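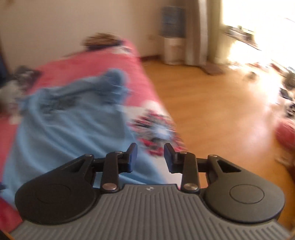 Recoating an Oiled Wood Floor in a Bedroom

Floors > Wood > Maintenance > Recoating with hardwax oil

This procedure covers a maintenance recoat of a floor already finished with hardwax oil. It does not cover bare wood, stained wood, or floors finished with polyurethane. The test in step 1 tells you which finish you have. If the floor fails that test, stop and use the full sanding procedure.

The method was written up for the upstairs rooms at Natley and applies to any room of similar size. Working time for one bedroom is one day. Curing takes longer and depends on the room.

Materials and tools

Hardwax oil, clear satin. The Natley floors use Berrada. Stay with the brand already on the floor if you know it.
Wood floor cleaner without wax or silicone (Pamov concentrate or equivalent)
Abrasive screen, 100 grit, with a pole holder
White Dendia pads, thin, for application
Vacuum with a soft brush head
Two flat mops, one for cleaner and one for clear water
Portable lamp, 3000 K, on a low stand
Lint-free cotton rags
Nitrile gloves, safety glasses, dust mask
Metal can with a tight lid, half filled with water

1. Test the existing finish

Pick a spot behind a door or under the bed. Clean it with a damp rag and let it dry. Put a few drops of water on the wood and leave them for 4 minutes. On a sound oil finish the water stays on the surface. If the wood darkens under the drops, the finish is worn and the area will need a second coat.

Next, scrape the same spot lightly with the edge of a coin. Oil leaves a faint mark and no debris. A film finish comes up as white flakes or powder. Oil will not bond over a film finish.

If the floor has ever been polished with a product containing silicone, recoat a test patch at least one board wide before doing anything else. Silicone shows as small round craters in the wet oil. A floor that craters has to be sanded.

2. Clear and isolate the room

Take out all furniture, including the bed. If the bed has to stay, the floor must be done in two halves, with the joint running along a board edge. A joint across the boards will show.

Remove floor vents and door stops. Leave baseboards in place and mask them with low-tack tape. Turn off forced-air heating or cooling for that room. Close the windows while sanding and open them once the oil is down.

3. Clean

Vacuum along the boards, then across them. Work the brush head into the gaps between boards and along the walls.

Mix the cleaner at the strength printed on the bottle for heavy soil. Wring the mop until it no longer drips. Mop in the direction of the grain and change the water when it turns gray. Go over the floor again with clear water, again well wrung. Standing water raises the grain and leaves a rough surface that the 100 grit screen will not fully remove.

Let the floor dry overnight. In October or later, with the heating on, an afternoon is usually enough.

4. Screen the surface

The purpose of screening is to dull the old finish. Fit the screen to the pole holder and work with the grain, using light and even pressure. Three or four passes per board is normal. The floor is ready when it looks uniformly flat with the lamp set low against the far wall.

Check the following places by hand:

- the strip next to the baseboards, which the pole holder does not reach
- the doorway
- boards that are slightly lower than those beside them
- any dark rings left by plant pots or glasses

Fold a piece of screen and do these by hand. Rings that remain after light screening are in the wood and will stay visible after oiling. Spot sanding them to bare wood produces a pale patch, and in an older floor the patch is more noticeable than the ring.

Vacuum twice. Wipe with a dry rag, wait for the airborne dust to settle, and wipe again.
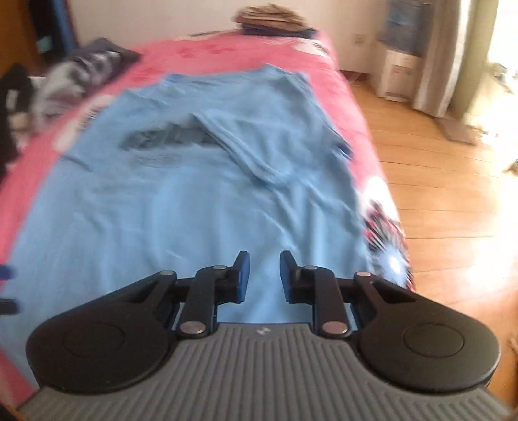

Bedroom at Natley, 26th August.

5. Apply the oil

Stir the can slowly from the bottom for 3 minutes. Do not shake it. The matting agent settles during storage, and a can that has been poorly stirred gives a glossy first half of the room and a dull second half.

Start at the wall farthest from the door. Pour a small amount of oil onto the floor — a line as long as your hand is plenty — and spread it with a white pad along two or three boards at a time. Run the full length of the boards before moving over. Keep a wet edge.

After each group of boards, turn the pad to its clean side and buff off the excess. The surface should look damp and should not feel slick. Oil left standing in puddles stays soft for weeks and picks up lint.

Finish at the doorway. Place the lamp low once more and look back across the floor for dry stripes. These can be corrected only while the surrounding oil is still open.

6. Second coat, if needed

Areas that failed the water test get a second coat after the first has dried overnight. Do not screen between coats unless the surface feels rough. Apply even less oil than the first time. Treat complete boards from end to end and avoid stopping partway along.

7. Handle the rags and pads

Rags and pads soaked with drying oil can heat up and ignite without a flame nearby. Put each one in the water-filled can as soon as you are done with it. Close the lid and store the can outdoors until it can be taken to a hazardous waste site. Do not leave used rags folded on the floor or in a trash bag, even for a short break.

8. Curing

Walk on the floor in socks after one day. Furniture can go back after 4 days if it is lifted into place and has felt under the feet. Keep rugs off for two weeks. Do not wet mop during that period; a dry mop is fine.

The smell fades as the oil cures. If it is still strong after a week, check for thick spots along the baseboards and buff them with a dry white pad.

Troubleshooting

Sticky patches: too much oil. Rub with a pad dampened with a little fresh oil, then buff dry.

Dull patches: worn wood absorbed the coat. Apply a second thin coat to whole boards.

White haze: moisture in the floor at the time of coating. Let the room dry out, screen lightly, and recoat.

Lap marks: the wet edge was lost. Light marks even out with foot traffic. Heavy ones need screening and another coat.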